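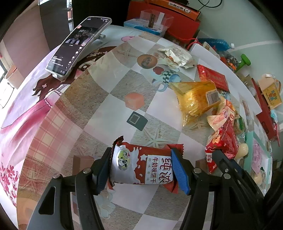

## The Pinch That Passed Every Check

The fault Trarix logged in February did not trip an alarm. Its snack-sorting model, trained on recordings made with hand-held grippers, began crushing biscuits on a test line at Breker, a contract packer. The wrappers stayed sealed. The damage was found only when packets were opened: 674 broken out of 1,000 handled.

Engineers first suspected the arm. They replaced the finger pads, recalibrated the drive and ran the batch again with the same result. The controller was closing to the width the model requested, and the width was wrong.

The error sat in the training data. A hand-held gripper records how far its fingers are apart, but this version had no force sensor. When an operator squeezes a packet by its two ends, the wrapper gives before the contents do, and the logged width runs narrower than the packet. A person feels that and stops. The model had only the number, and it learned to close 4 millimeters too far.

Soft bags hid the problem. Puffed corn tolerates a hard grip, and most of the early trials used it. Rigid contents in a crimped wrapper — biscuits above all — do not.

Sitema, which audited the recordings, also found a timing offset of 90 milliseconds between video and finger position. On release, the fingers appeared open in the video while the log still had them closing. The arm therefore held on late and dragged packets across the tray.
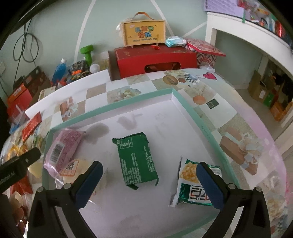
*Fingers open over a box lid holding three snack packets.*

The repair was plain. Radonjić, the integrator, added a current limit at the drive so that the motor stalls before the contents break, whatever width is requested. Trarix corrected the offset and dropped recordings in which the wrapper visibly buckled. The limit stays on in production.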